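Geum-ok Ryu keeps her interview chair by the window, and the second I walked in she made me take it. She wanted the stool. "People talk better when they're comfortable, and I talk better when I'm about to fall off something," she said, already laughing.

Ryu writes the neighbor column for the Grumard Letter, the little paper that goes out to the streets between the river and the old Flerner mill. I've been reading her for years and I'll admit I was nervous. Her columns are about the people who live near you and what you owe them, and she has a way of making that feel like good news! I had promised myself I would ask her about one column in particular, the one about the unlocked pantry, and we got to it before my coat was off.

"I got 109 letters about the pantry," she said. "I answered every one by hand, and my wrist has never forgiven me."

For anyone who missed it, the column ran last November. Ryu's church had been arguing over whether the food pantry should ask for proof of address. She was for asking. She had a whole speech ready, she says, with numbers in it. Then the pastor, Gun-woo Sung, asked her to work the door for one evening before she gave it.

"So I worked the door. A man came in with two kids and I knew him. He had fixed my porch steps. And I heard myself say, 'Do you live in the neighborhood?' I said that to a man who had been under my porch with a flashlight. He said yes, ma'am, and he reached for his wallet to show me. I wanted to go home and get in bed."

She didn't give the speech. She wrote the column that same night and turned it in with the typos still in it (her editor left one, a missing "not," and she is still mad about it).

I asked her if it had been hard to put herself in such a bad light. She thought about that one for a while, and pulled her feet up on the rung of the stool.

"It was easy to write and awful to see printed. When you write about service, there's a temptation to be the nice lady in every story. Readers can smell that. I can smell it in my own old columns, and there are a few I'd pay to have back." 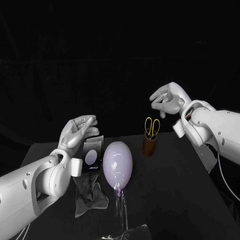 How did the man with the porch steps feel about being in the column?

"I read it to him before I sent it, at his kitchen table, and he asked me to take out his name and leave in the flashlight," Ryu said. "He told me I'd made it sound like a bigger deal than it was. For him it was a Thursday sort of thing, an errand. I was the one having the big moment."

She loves that, you can tell. She told it to me twice, and the second time she did his voice.

I called Sung later to get his side. He was in the car outside the hardware store and happy to talk. He says he had no plan when he put Ryu at the door. "I was short a person," he told me. "I'd love to say it was wisdom. Geum-ok thinks I set her up, and I've stopped correcting her, it makes me look good." The pantry never did start asking for proof of address. It opens two evenings now, and 11 households on Moon Street take turns bringing soup, which began when one reader wrote in to the paper asking where to drop off a pot.

That kind of thing makes Ryu light up. She had a folder of the letters out for me and kept pulling new ones. Plenty of them disagree with her, and those are the ones with paper clips. A retired bookkeeper wrote four pages on why a pantry that doesn't ask questions will run out by spring. "It's a good letter! She's worried about the same families I am. I wrote her back and we went to lunch, and we disagreed all through the soup and the pie."

Had she changed the bookkeeper's mind?

"Oh, no. She's coming to my birthday, though."

Ryu started writing at 42, after years of doing the scheduling at Trallix, where she says she learned everything she knows about people from who asked to swap shifts and why. One woman there gave up her holiday mornings for a coworker with a new baby and wouldn't let it be mentioned. Ryu mentioned it anyway, in her very first column, and the woman didn't speak to her for a month. "I deserved it. I ask first now. Always."

Her next piece is about visiting, plain old visiting, going to somebody's house and sitting down. She thinks we've gotten shy about it. She wants to know when you last knocked on a door without texting first, and she'd like people to write in and tell her, typed or by hand. Letters can be left in the box at the Grumard Letter office, and she says to put your phone number on the back in case she can't read your writing.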